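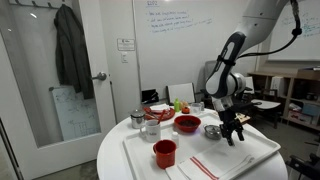
Section 4: Your first soak and cook

Welcome back, and thank you for being patient with the setup so far! By now your Gallow bean cooker should be rinsed, dried and standing level, with the cord well away from the sink. If the little feet still wobble, go back to Section 3 and turn them a bit more before you start.

1. Measure 157 grams of dry beans into the inner pot. Pick through them slowly and take out any stones or shriveled ones.

2. Pour in 880 milliliters of cold water. The beans should sit well under the surface, with room left to swell.

3. Close the lid until it clicks, then press Soak. The light stays green overnight, and you can go to bed.

Note: Older beans (that bag from last January, say) may want a second soak. Just drain, refill and press Soak again.
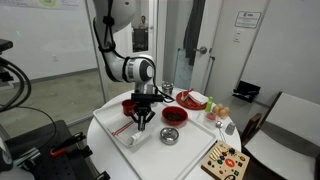
4. In the morning, drain the beans, add fresh water to the same line and press Cook. Most kinds take 40 minutes, though chickpeas are stubborn and like a little longer.

5. When the beeper sounds, leave the lid shut until the pin drops by itself — my own family finds this the hardest part.

Caution: Steam leaves through the back vent. Keep hands, curtains and curious children away from it, and never cover it with a towel.

Salt goes in at the end, along with any tomatoes or vinegar. For seasoning ideas, see Ramil Manalo's recipe pages at the back of this guide, beginning with the Panganiban stew.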